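Visusthorpe Community College
Robotics Club: Workshop Tips for Members

Preparing the Table for the Desk-Tidying Task

Teams entering the Bullcombe round in November are asked to follow the points below at every practice session. Each run is limited to 300 seconds, and 3 runs are scored.

Clear the arms' path before power is applied. Keep the clipboard and the laptop well apart, one within easy reach of each arm. Close the laptop fully and lay it flat. Set the stapler between them.

Cups of pens and trays of craft supplies belong at the edge of the table. Tie back spare cable at the end of the session.

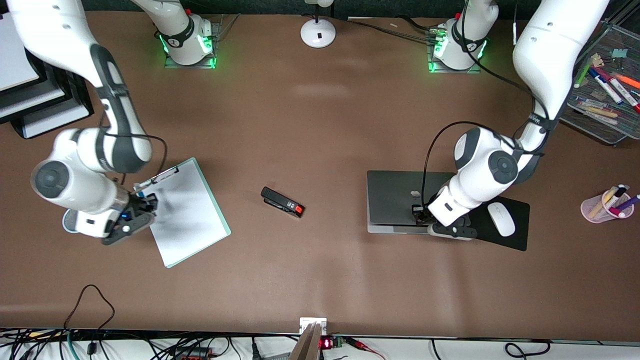 Practice table with the right gripper at the clipboard and the left over the closed laptop.

Wipe the tabletop with a barely damp cloth and allow it to dry. Do not spray cleaner near the arm bases or power supplies.

Check gripper pads for paper dust after every 90 minutes of use. Replacement pads are kept in the Grisden cabinet, second drawer. Please sign for any that are taken.

Bookings for the Adeyemi Workshop are made at the front desk, extension 620.

Page revised 4 October 2019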